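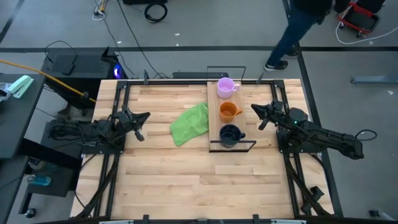 Nghiêm

Two-arm table build: frequently asked questions

Last updated 11/24/25

What is this build?
Two small robot arms on a metal frame around a butcher-block table, set up in the shared workshop at Plallcombe. We started it in March. The project name is Kultitz, and that is the name on the parts lists and the shelf labels.

Why a frame and not just clamps on the table?
Our first version had both arms clamped straight to the wood. The edges got chewed up and the arms crept out of position. Now each arm sits on a black mounting plate carried by a pair of rails running back to front, with a diagonal strut on each side. The tabletop is free to be used, sanded or replaced.

How do I line up the arms?
Set the left one first and leave it alone. Slide the right plate until the two arms face each other, then tighten the bolts a bit at a time. Check it again after a day of use.

What do the arms practise on?
Kitchen things, mostly. Three mugs on a wooden tray with thin metal handles, and a green cloth beside it, is one of the usual layouts. The mug handles all go to the right at the start. Mugs of different colours make it easier to write down which one was moved - lilac, orange-brown and navy in our case.

Can I use my own mugs?
Yes, if you don't mind losing one. Avoid very thin handles. Plain supermarket mugs are fine.

Why a cloth?
It's harder than a mug. It never lies the same way twice, and the fingers have to close on a fold. If your arms only ever meet hard objects you won't learn much about the grip settings.

How much did it cost?
Over $2000, not counting the computer, which we already had. The rails and brackets came to $396 of that. You could spend less on the frame if you have offcuts.

What software does it run?
Our own control program, called Stesinis. It runs on one desktop computer. There is no installer yet - you copy the folder over and edit the settings file by hand. Version 2 is the one to use.

How fast do the arms move?
We cap them at 40 per cent of full speed for anyone new. The limit is in the settings file. Please put it back if you change it.

Where do the cables go?
Along the arms, then down and back to the computer. Leave a loose loop at the outer end of each arm so nothing pulls tight at full reach. Tape down anything that crosses a walkway.

Can I stand near the table while it's running?
Behind the back rail is fine. Keep your hands off the tabletop until the arms are parked, and don't lean on the rails at any time.

Can I borrow the drawings?
Yes. There's a printed set in the drawer under the drill press, and the files are in the Kultitz folder on the workshop computer. The strut lengths on the older sheets are wrong, so use the ones marked in red.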